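Nosum 600 Insulated Bottle review: a decent flask with a silly price

12 Jul 2020
Reviewed by Rosalie Holzer

I have a cupboard full of bottles. Most were given to me, one came free with a train ticket, and two leak. So when the Nosum 600 landed on my desk with a booklet telling me I was about to change how I drink, I put the booklet in the recycling and filled the bottle from the tap.

That was in February. I have used it most days for five months now, on the bus, at work, up a few hills and, from the spring onwards, mainly between the kitchen and the spare room. I paid for a second one myself after the first went missing at the swimming baths, so I have seen both ends of this: the free sample and the card payment. The card payment hurts more.

What you get for your money

The Nosum 600 holds 600 ml and costs £129. Please read that number again, as I did, several times, on the Sasero website and then on the receipt. It comes in a stiff card tube with a cleaning brush, a spare seal and a cotton bag with a drawstring. The brush is good. The bag has been holding clothes pegs since March.

Sasero, who make it, say the money goes on the double wall, the ceramic lining and the powder coat on the outside. They also say a lot about ritual. I can't test ritual, so I stuck to tea.

Keeping things hot

The claim on the tube is that a hot drink stays "perfectly hot" for 12 hours. There is no temperature given, and I looked for one. I wrote to Sasero to ask what perfectly hot meant and had a friendly reply from somebody called Dorian Rey, who told me it depended on the drinker. Fair enough, but then don't print it on the box.

My own test was a plain one. I warmed the bottle with boiling water, tipped that out, filled it with fresh tea at 7 in the morning and left it on the worktop. At lunch it was still too hot to gulp. By four it was where I like it. At 7 in the evening it was warm, in the way a bath is warm when you have stayed in too long. I drank it, but I wouldn't have served it to anyone.

If you skip the warming step you lose a couple of hours off that. The instructions mention it in small print on the back, beneath a drawing of a mountain.

Keeping things cold

Much better. Ice put in before bed was still knocking about in there at breakfast, and on the hot days in June I had properly cold water right through to the evening. If you only want a bottle for cold drinks, though, you can get that from nearly anything with two walls and a decent lid, for a fifth of the price. My old Leclerc does it and has been run over by a bicycle.

The lid

Screw top, no spout, no straw, no button. I am glad of all four. It takes two full turns to get off, which is a nuisance if you are walking, and the threads squeak for the first few weeks. A smear of cooking oil sorted mine.

It doesn't leak. I have had it upside down in a rucksack with a library book and the book went back in the state it came. My neighbour Mi-kyung Yang has had one longer than I have and says hers began to weep at the seal just after the first birthday, so hang on to that spare. A packet of further seals costs £7 plus postage. I'd call that cheeky for a rubber ring.

The lid also gets hot if you overfill. Leave a thumb's width at the top and you'll be fine.

The finish

I expected to be rude about this part and can't quite manage it. The coating is pleasant to hold, gives a bit of grip with damp hands, and hasn't chipped. It does pick up marks. Keys will do it, and so will a zip, and on the pale one they show from the other side of the room. Bicarbonate of soda on a wet cloth took off most of what I'd put on. The rest is there for good, I think.

Sasero's care page says that marks are "part of the story of your bottle". I would have preferred a tougher coat and less story.

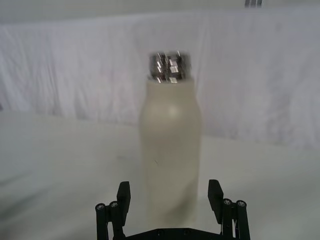

Cleaning it

The neck is too narrow for my hand and, I should think, for most adult hands. You need the brush. With it, the job takes a minute or so, and the lining really doesn't hold on to smells. I ran tea, then coffee, then a regrettable batch of leek soup through mine, and after a proper wash the next day's water tasted of water. My steel bottles would still be telling me about the leeks.

It isn't dishwasher safe, according to the booklet (I fished it back out). Monique Charpentier, who sits across from me at work, has put hers through every week for a year and reports no harm beyond a slight dulling of the outside. I'm passing that on without recommending it. If the coat comes off, I doubt the guarantee will help you.

About that guarantee

It is called a lifetime guarantee and it covers "faults in making" for the life of the product. The life of the product is set out further down the page as 2 years. I have read it several times to be sure I was being fair. Drops, dents, scratches, worn seals and "unsuitable liquids" are all left out, and I'd like to know whether leek soup counts.

Against the others

I borrowed a Miduleo from Sandrine Guillot for a fortnight to have something to set beside it. It's uglier, the lid rattles, and it weighs noticeably more in a bag. It also kept my tea hot for longer - I did the same morning test on two days running and the tea was better than warm at the end of both. It costs less than half as much. The drawback is taste: coffee gets into the steel and stays, and Sandrine's had clearly seen a lot of coffee.

The Leclerc loses on heat and wins on everything to do with money.

Who should buy it

If you switch between tea, coffee and plain water and you mind when one tastes of the other, the Nosum does that job better than anything else I've tried. It is light, it doesn't drip and it fits the side pocket of every bag I own. Those are real points and I don't want to be sniffy about them.

If you mainly want hot tea late in the day, get the Miduleo. And if you are thinking of the Nosum as a present, check that the person doesn't already own a cupboard like mine.

Would I buy it again? I did, as I said, and I was cross about it. If it drops to £60 in a sale I would stop being cross. At full price I'd look down the back of the seats at the swimming baths first.

Good: no lingering taste, sound lid, light, nice to hold
Bad: price, vague claims about heat, marks easily, that guarantee
Score: 6 out of 10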